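24/09/2019

Went to the pictures in Brarnbridge last night, the late showing, and got home after midnight, so I am writing this up with a sore head and a second pot of tea. The film was the new print of the old Tardale cartoon, the one about the lighthouse keeper's daughter who can hear the sea talking. I had not seen it since I was nine. I had it down in my mind as a happy film. It is a very sad one.

The Prosser has 900 seats and I had a row to myself. They have mended the heating but not the curtain, which still stops a yard short on the left and has to be pulled across by hand. The ticket was cheaper than I expected and the tea was dearer. I sat further back than I normally do, on the aisle, with my coat on for the first half hour.

What I had forgotten is how slow it is. There is a long stretch near the start where the girl goes down the steps to the rocks, and nothing happens except the steps and the light going. A film for children would not be allowed to do that now. There were a few children in, further down, and they were quiet all the way through it. I had remembered the talking sea as a man's voice, deep, a bit frightening. It is a woman's voice and she hardly raises it. I don't know where I got the man from. Possibly the record we had of the story, which was a different version and had a brass band on it.

The colour is much better than it was on our old tape. On the tape the water was brown. It is green, and in the storm it goes nearly purple, with the brush marks showing in the big waves. I could see the places where the painted background slides along behind her and does not quite match her feet. I liked seeing that. The leaflet they gave out says 2161 of the painted sheets were found in a store at Grodbridge and cleaned for this, and that the rest had to be taken from the best surviving reel. You can tell which parts came from which. The middle is softer and has a line down the right side for several minutes.

The ending was the thing I wanted to write down before I lose it. The father does not come back. I was certain he did. I could have described it to you, him walking up the path with the lamp and the dog running out. There is no such scene. The dog is there, and the path, and she lights the lamp herself and the sea stops talking, and then the names come up. I sat through all the names. I think I must have made up the other ending as a boy and then gone on believing it for forty years, which is a long time to be wrong about a cartoon.

Came out and walked the long way round by the river. Cold, no wind. Missed the bus by a minute and did not mind much.

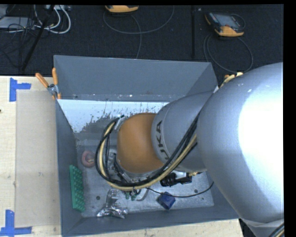 KUKA arm reaching into the grey bin.

Up late this morning. Toast, post, nothing in it but the water bill. I looked for the old tape in the back room and found the box but with a different film inside, a western, not rewound. The tape itself may be at my sister's. I will ask when I ring.

Then I read over what I wrote in July after the other one, the puppet film about the clockmaker, and I was harder on it than I should have been. I said it had no story. It has one, but it is mostly told by the music and I was tired that night and not listening. The Prosser is showing it again next month as part of the same run and I might give it another go. I still think the songs are poor. The one in the bakery goes on far too long and the words are all about bread.

The leaflet also has a page on how the Tardale people worked, which I read properly over lunch. They drew everything in one long room over a shoe shop and had no money for the last third, so the crowd at the harbour is the same few faces turned round and given different hats. I did notice the hats. There is a fellow with a big chin who is a fisherman in one shot and the vicar in the next. It bothered me less than it might have. The harbour part is over quickly and you are watching the girl.

They are asking for money to do the same job on the short films, of which there are five or six. The target is 3000 and they had got to 813 when the leaflet was printed. I put a note in the envelope and will drop it in when I am next in Brarnbridge, probably for the dentist.

Afternoon: cleared the gutter at the front, which was full of moss. Cut my thumb on the bracket, not badly. Tried to hum the tune from the lighthouse while I was up there and could only get the first half of it. The second half keeps turning into the bread song.

Soup for tea. Bed early tonight. Must remember to put the bins out and to ring about the tape.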